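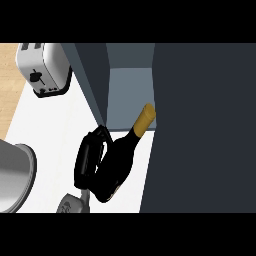 Toaster on the counter or in the cabinet?

stirdale_mike
Aug 6, 2022
We just moved into a rental with a decent kitchen and my wife wants every appliance put away after use. I eat toast twice a day. I would like to hear from people who have survived this.

crumbtray75
On the counter. A toaster in a cabinet is a mouse restaurant with a door.

Rafail Nikolaidis
Ours has lived in a cabinet for eight years and I've yet to seat a single mouse. You empty the tray, you let it cool, you put it away. Takes 30 seconds.

crumbtray75
30 seconds twice a day adds up. I could learn the banjo.

Rafail Nikolaidis
Please use the counter, then.

drener_lou
I side with the wife. Once the toaster stays out, the kettle wants to stay out, then the blender, and by May you're chopping onions on the ironing board. Light counters are worse, too, every crumb shows up like evidence.

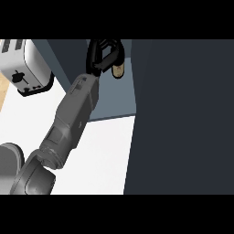
Gray, black and a bit of tan – my vote for kitchen colors

stirdale_mike
Nobody asked about colors, Lou.

drener_lou
You'll get there. Four of us in this house and we argued over cabinet paint until the store closed.

acharya_k
Does the rental have an outlet inside a cabinet? If so, leave it unplugged when the door is shut and don't ever toast in there. My brother-in-law did. He has a new cabinet now.

stirdale_mike
No outlet. I've offered to keep it on top of the fridge as a compromise and was told that's also "out."

crumbtray75
She's right about that one, sorry.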